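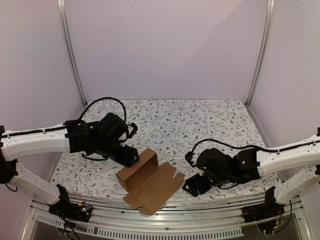

Page 2 of 90

Budget for a two arm box folding bench, what am I forgetting?

Posted by Eimear Noonan

Small packing shop, mostly candles and soap. We want a bench with two arms that can fold our mailer boxes, same idea as the pic, one arm each side and the box in the middle. Have a spreadsheet going but keep finding stuff I left out. So far: arms, grippers, aluminum frame, back and side panels, a PC. Quote from Brennan covers the arms only. Grippers extra, shipping extra, no mention of cables at all. Need a number for my boss by January and I don't want to go back twice asking for more. Do I need the side walls? Would save a bit. Also is a printed cloth or plain top better, the plain one is cheaper but not by much.

Zumwood

Did this last year, ours is a bit wider than yours. Things that were not in my first budget:

Cable clips and spare cables. Look how much cable goes along the arms, you need slack at the wrist or it pulls. Order extra, they are cheap next to a day lost.
Spare gripper fingers. At least one set per arm.
Camera brackets if you are going to use cameras. Ours came without and the seller wanted silly money so we printed them.
E-stop, plus a power strip you can reach from the front.
Boxes!! You will go through a lot while setting up. We ordered 800 and were almost out before the thing did anything useful. Creased ones don't fold the same the second time so dont count on reusing them.

Frame, rails, panels and screws came to 1,528 for us, cut to length. Get it cut to length. I tried to save there and lost a weekend to a hacksaw.

Keep the side walls. People walk past, light changes, cameras get confused. If no cameras then maybe skip them, still nice for keeping elbows out.

Top: depends what you want. We have a few differnt prints and swap them. If you only ever fold one box in one spot go plain.

Botcombe

just get one arm and a jig. half the price

Flarow

One arm and a jig is fine if the box is stiff. For a mailer with long flaps you want something holding the other side, otherwise the whole panel swings when you push on a flap. Also check your bench depth before ordering the frame. An opened out box takes way more room than the folded one, so measure it flat, flaps and all, then add room for both grippers to get in at the corners.

For the boss, I'd split it in two lines, hardware and setup time. Setup was the bigger one for us and that's the bit that gets asked about later. And ask Brennan for the lead time in writing, grippers came after the arms on ours and everything sat.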